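Section 7: When an arm stops part-way through a fruit transfer

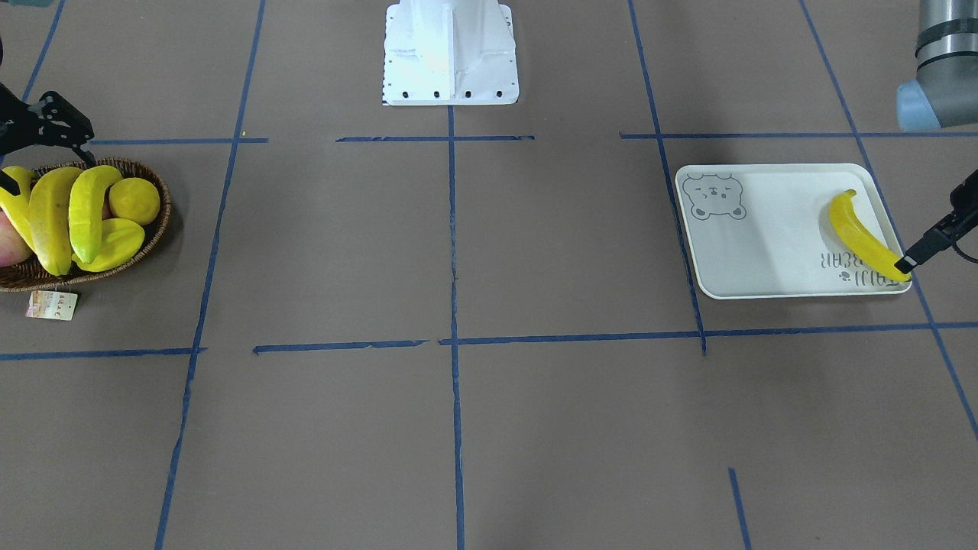
Stukunthorpe, 28 August 2024

Fault 211 is the one you'll meet first on the Rebelo two-armed cell, and it's a lovely one to learn on! One arm stops over the basket or the tray, the other waits, and the panel shows the number. It nearly always means a finger has pressed harder than its limit.

CAUTION: A stopped arm is still powered. Keep your hands out of the taped area until step 2 is done.

1. Press HOLD on the panel. Both arms lock where they are.
2. Turn the key to SERVICE and wait for the amber light.
3. Look at the fingers before you touch anything. If one is pressing on a banana, support the fruit with your free hand.
4. Open that gripper with the jog button — small taps, please.
5. Check that the finger pad is seated squarely and the cable is free to move.
6. Clear the fault, step back past the tape and run the cycle at slow speed.

Note: If 211 comes back, lower the grip force by 2 steps and try again. Hawi Gebremichael at Citow found this cured most repeats in the June trials, which pleased us all no end.

Note: Pads are due for changing at 3,000 cycles. See page 62.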